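Search this site
Search

Drawer runners, friction and a kitchen scale

2021-01-14

I have been measuring how much force it takes to open the drawers in my apartment. The reason is dull. One of them sticks in humid weather, and I wanted a number before I started sanding things.

The method is simple. Hook a luggage scale to the drawer pull, keep it level, and draw it back slowly. The peak reading is the breakaway force, and the steady reading after that is the running force. I take seven pulls per drawer and throw out the first one, which is always high if the drawer has sat closed overnight.

Load matters more than I expected. I used bags of rice weighed on a kitchen scale, up to 2000 grams. For the wood-on-wood drawers the running force rises in a nearly straight line with load, as the textbook says it should. The ball-bearing runners barely respond at all. A Musero side runner with the full load on it read 173 grams, and I had to check that the scale was not stuck. 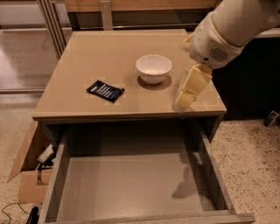

Bedroom nightstand, drawer at full extension.

Full extension is where the cheaper designs get worse. As the drawer comes out, its weight hangs farther past the front support and the back edge tips up against whatever is above it. That gives you two contact points pressing in opposite directions, and the friction climbs quickly. The old Macedo dresser in the hall reached 2321 grams in the last inch of travel, enough to walk the whole dresser forward on a bare floor.

Paraffin wax brought that down by a little under half. Rub it on the bottom edges of the drawer sides and on the rails, then work the drawer a few times. I also tried a dry silicone spray, which did well for a week and then faded. Soap works but picks up moisture, so I would skip it in a damp room.

The sticking drawer had swollen across the width of the front — no lubricant fixes that. I marked the tight spots with pencil, planed them lightly, and waxed the bare wood. I will measure it again in April when the air is wetter.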